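We use cookies to remember your settings. By continuing to browse you agree to our use of cookies. Accept | Manage

Tidying slippers with the club robot

Slippers are a good first job for a home robotics club. They are soft and light, and a bad grab does no harm. Our Imora team spent March on this one task before moving to cups.

Use a low shelf with a clear front edge. Set two pairs in different colors side by side, heels toward the robot, and leave a hand's width between the pairs. Bring the hand down from above, over the toe.

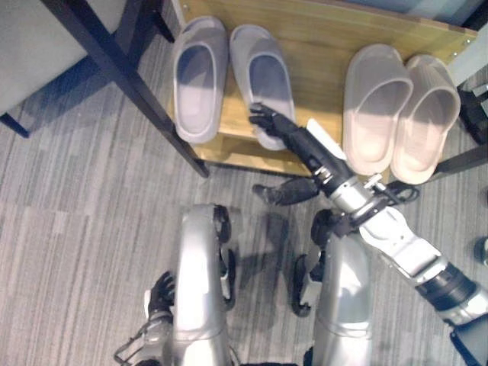 Filed under: Entryway & Shoes

Slide styles are easier than anything with a back. Close the fingers slowly and stop when the upper starts to fold.

Keep cables off the floor before each run. A loop at the wrist is fine if it clears the shelf corner at full reach.

Streaky carpet can confuse depth readings. If your runs drift, put down a plain mat and try again. Shadows from the arm cause the same trouble, so move the lamp before you touch the code.

Write down every attempt. We do sets of 20 and change one thing between sets. Brush lint off the fingertips after each set with a dry toothbrush.

Want more tips like these? Join the Sillis newsletter. Enter your email. Unsubscribe at any time.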